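Table Linens, Trays and Beverage Service: Frequently Asked Questions

Stoker Hall Event Services

The following answers apply to all meetings, receptions and meals held in the Stoker Hall function rooms. Groups using the Cuadros Room should also read the section on room limits.

What is included with a standard table setting?
Each table is supplied with one white cloth and one serving tray. Glassware, pitchers and additional trays may be added to the order form at no charge when the request reaches the office before noon on the working day prior to the event.

May we bring our own tablecloths?
Yes. Cloths must reach the floor on no more than one side of the table, and may not be fastened with staples, tacks or tape. Clips are available at the service desk.

Are the house cloths pressed?
Cloths are laundered after each booking and pressed once a week. Cloths kept for daytime meetings and practice setups are laundered but not pressed, and may show light creasing or faint marks. Groups that require pressed linen should select "formal service" on the order form.

Which side of the cloth faces up?
The seam faces down. Where a cloth has a visible seam line, it should run along the side of the table and not across the serving area.

How should bottled water be presented?
Bottles are placed upright on a tray and never directly on the cloth. Condensation marks the linen, and a raised rim will hold a small spill until it can be wiped up. The tray is set in the center of the table with its long side facing the guests.
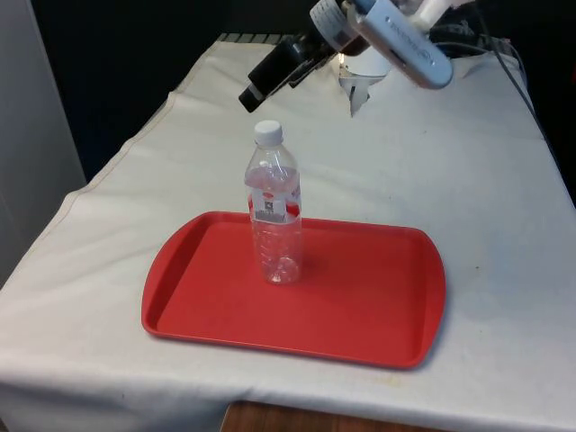
Water bottle on a red tray, white cloth.

Do the tray colors have a meaning?
They do. Red trays are used for cold drinks. Gray trays are used for hot drinks and for used cups. Please do not exchange them, as the two kinds are washed separately.

How many bottles may be placed on one tray?
A tray that will remain on the table may hold as many bottles as can stand without touching the rim. A tray that will be carried should hold fewer, and should be lifted with both hands.

What should be done with empty bottles?
Empty bottles should be left on the tray with the caps on. Service staff will collect them after the event. The Drudus recycling point beside the loading entrance accepts clear plastic bottles with their labels still attached. Glass is not accepted there and should be handed to the service desk.

What are the room limits?
The Cuadros Room seats 35 at tables. The Main Hall seats 700 at tables, or 1,000 when chairs are set in rows. Beverage service on trays is not offered for row seating; a drinks station is provided at the rear of the hall.

Is there a charge for stained linen?
Ordinary marks from food and drink are covered by the room fee. Wax, ink and burns are charged at the replacement cost of the cloth. The organizer will receive written notice before any charge is made.

Can trays and cloths be borrowed for use elsewhere?
Items may be borrowed for events in the Pliltness Annex only. A loan form must be signed at the service desk, and all items are due back by 10 a.m. on the day after the event – shaken out and folded in the case of cloths, and wiped clean in the case of trays.

Whom should we contact about a missing item?
Please report missing items to the service desk before the event begins. Reports made afterward will be recorded, but the room fee cannot be adjusted.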